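Keeping Seed Dry: Maiara Camargo on Film, Seals and Patience

Maiara Camargo runs the storage trials at Collusia, a seed supplier in Custville that sells mainly beans, squash and onion to small growers. Her background is in polymer testing. She came to seed after nine years at a film converter, and she still talks about packaging in terms of transmission rates and seal widths. We met in May, at the end of the germination testing period, and spoke for most of an afternoon.

I began with the question growers ask her most often: how long will seed keep?

"I ask them two things back," Camargo said. "What was the moisture content when you put it away, and what temperature has it been at since? If they can answer both, I can give them a range. Usually they can answer neither, and then I tell them to run a germination test."

Seed is hygroscopic. Left in open air, it gains or loses water until it reaches equilibrium with the humidity around it. For starchy seed such as beans and corn, the equilibrium moisture content at a given humidity is higher than for oily seed such as squash or sunflower. Camargo prefers to work with relative humidity measured in the headspace over the seed, and leaves percent moisture to the people who buy and sell by weight.

"A bean at ten percent and a squash seed at ten percent are not in the same condition," she said. "The squash is much wetter in the sense that matters. If I measure the air over the sample, I can compare them directly."

The current trial covers 119 lots, held in a storeroom with no cooling. That was deliberate. Most of Collusia's customers keep seed in a closet, a garage or a basement, and earlier work done in a cold room gave results that growers could not reproduce. The storeroom follows the outdoor temperature with a lag of a day or so. Loggers record temperature and humidity on each shelf.

Four kinds of package are being compared: paper envelopes, plain polyethylene bags with a press closure, a laminate sold under the name Clatent, and glass jars with rubber gaskets. Paper serves as the control. It offers no useful resistance to water vapor, and seed stored in it tracks the room.

"People are surprised that I have anything good to say about paper," Camargo said. "It lets seed finish drying. If you are not sure your seed is dry, paper is the safer choice for the first few weeks. A tight package holds water in just as well as it holds it out."

Polyethylene sits between the two extremes. The film is a fair moisture barrier at ordinary thickness and a poor oxygen barrier. On a bag of the size a home grower would use, however, she considers the film the smaller part of the problem.

"The published number for the film is measured on a flat piece clamped in a cell. Nobody stores seed in a flat piece clamped in a cell. You have two side seals, a fold or a gusset, and a closure. The closure has corners. The corners are where I would look first."

She checks closures by putting a weighed amount of dry silica gel in an otherwise empty bag, sealing it, and hanging it in a humid cabinet. The gel is weighed again at intervals. Once the gain is linear, the slope gives the rate for the whole package, and the contribution of the film can be calculated and subtracted. What remains is the closure and the seals.

In her first run of this test the spread among nominally identical bags was wider than the difference between two film thicknesses. She repeated it with a single operator closing every bag, and the spread narrowed but did not go away. Dust in the track accounted for part of what was left. Chaff is worse than dust, and onion chaff is the worst she has dealt with, being thin enough to lie across the track without being felt.

"So the instruction on our packet now says to wipe the track. We had a long paragraph about film thickness and we took it out."

I asked whether growers should simply buy the laminate.

"For some seed, yes. Onion loses vigor quickly, and you want every advantage. For beans you expect to plant next spring, I would not spend the money."

The cost is not only in the material. Clatent is heat sealed and opaque. Once a pouch has been cut open it has to be trimmed and resealed, and a grower without a sealer tends to fold it over and clip it. A clipped fold performed worse than a press closure in every comparison she ran. Opaque pouches also hide insects. Bean weevils can emerge inside a sealed package, and with clear film the damage is at least visible from outside.

Desiccant is the other subject she is asked about. Her advice is to dry the seed with it, take it out, and then seal the package with a humidity card inside. Too much fresh gel left in with beans can dry them to the point where the seed coat resists water, and a lot in that state will give a misleadingly low germination count unless it is first allowed to take up moisture slowly. One lot of black beans from a grower in Wannasri was nearly discarded on that basis. Conditioned over damp paper for several days and tested again, it met the standard.

"The seed was fine. My procedure was wrong for that seed. I had written it for squash."

Oxygen matters less than many growers believe, in her view, at least over the periods they are interested in. Removing it extends the life of very dry seed. In seed that is not dry enough it does little good, and moist seed still respires. She has stopped recommending vacuum packing for anything with sharp or irregular edges, having found pinholes in too many pouches of beet.

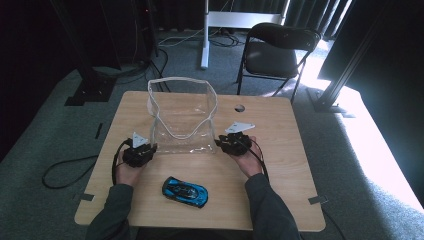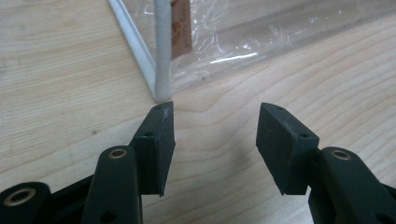 Issue 41, page 387

We turned to what she would change if she were starting the trial again. She would put a card in every package from the first day. She would also split each lot further, so that a package opened for testing could be retired. At present some packages have been opened and closed repeatedly, and each opening exchanges the air in the headspace.

"That is realistic, people do open them," she said. "But I mixed two questions. I can tell you how seed does in a bag that gets opened. I have much less to say about a bag that stays shut."

The trial has two more seasons to run. Collusia intends to make the germination counts available to its growers at the end of each season, along with the shelf temperatures. Camargo wants the temperatures printed beside every count, in the same table. She has seen storage figures quoted without them too often.

Before I left I asked how she keeps her own garden seed. It is in paper envelopes, she said, inside a glass jar, on the floor of a north closet. The envelopes are labeled in pencil with the variety and the year. She replaces the gasket when it stops springing back.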